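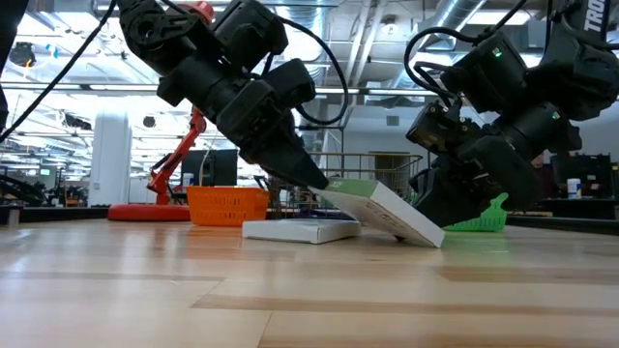
Photo: Lụa Hầu / Jurkside

Shared Tables: House Rules for Two-Arm Work
Speaker notes, Lụa Hầu, 4 March 2019

Slide 1. Hello and why I'm here

Say good morning, say thank you, check the people at the back can hear. Leave the opening picture up while they settle.

I look after working practice at Jurkside, so I'm the person who writes the rules that get taped to the wall. I love this job! I know rules sound like the dull end of robotics, but a good rule is a lovely thing – somebody learned it the hard way, and now the next person gets it for free.

The talk covers the table rules we use at Jurkside and share with our friends at Mornilard. There are nine of them. I won't read them all out (they're on the handout). I'll spend the time on the ones people argue with.

Slide 2. Where the rules came from

We started writing things down in August. Before that we had habits, and everybody's habits were different. One shift parked the arms high, another parked them folded. One put the baskets at the back, another down the side. When something went wrong we couldn't tell what had changed.

So we kept a notebook. Anything that made an operator stop, hesitate or reach for the button went in it, with no names. We got 211 entries. Read a few aloud if there's time, the one about the biscuit tin always gets a laugh.

When we sorted them, 58 were about two arms wanting the same bit of air. Pause here. That was the biggest pile, and it's where most of our rules live.

Slide 3. Rule 1: agree the middle

Point back to the opening picture. Two arms, one tilted box between them, one gripper at the raised end and the other down behind the lower end. They have to be close to do this kind of job. You can't keep them apart and still get them to handle one box together.

So our rule is that the middle of the table has a name and an owner. We call it the shared patch. One arm leads and the other follows, and the operator says out loud which is which before either goes in. Saying it out loud feels silly for a day. Then you stop noticing.

If the lead has to change halfway through, both arms stop first. No swapping on the move.

Slide 4. Rule 2: look at your cables

My favourite! Ask for hands up: who has snagged a cable this month? Put my own hand up.

Look at the loops on both arms in the picture. A loop gives the wrist room to turn, and it also takes up space that your planning software may know nothing about. Our rule is to move each joint slowly through its whole range before the session and watch the cable the entire way. Watch the cable, I mean, with your eyes on it, and leave the screen alone until you've done it.

If you re-route a cable, you do the check again from the start. Yes, even if it's nearly home time.

Slide 5. Rule 3: things behind the work

Baskets, stands, a monitor, another arm. Real tables fill up. In the photo there's an orange basket on one side, a green one on the other and a wire one further back, with a red arm standing off to the left.

We tried a strict clear-table rule and dropped it. People need their baskets. What we say now is that anything left on the table must be in the set-up sheet. Draw it, badly if you like – mine are terrible. If it moves, rub it out and draw it again. An arm that isn't part of the task goes on the sheet too, along with whether it's powered.

Nghiêm is the name of our sheet template. Handout, page 2. Please copy it and change whatever doesn't suit you.

Slide 6. Rule 4: lights mean what they mean

Short slide. There are small green lights on the right-hand arm. Ask the room what a green light tells you. Let them answer, don't rush this.

You'll get "safe", "ready", "powered" and "it's fine". Then the point: look it up for the machine you have and write it on a card beside the stop button. A colour on its own is never permission to put your hand in.

Slide 7. What the formal standards do for us

Keep it brief, there are better people on this in the afternoon. House rules sit underneath the formal standards and your own risk assessment, and they never replace either one. If ours disagree with yours, follow yours and then write to me, I'd love to know.

Slide 8. Trying it somewhere else

Vulora, our training course, is where new operators first meet the rules. They spend the first morning on an unpowered table, pushing boxes about by hand in pairs, one person leading and one following. It's noisy and great fun, and they find the shared patch for themselves before we've given it a name.

The cable check was shortened after a trainee at Mornilard asked why we did it twice. I couldn't answer her, so now we do it once, properly.

Slide 9. Questions

Likely ones: how long does the set-up sheet take (a few minutes, less with practice), do experienced people have to do it (yes, me included), can the follower arm ever call a stop (always, either operator can).

Handouts are on the chair by the door. Remember to collect the clicker.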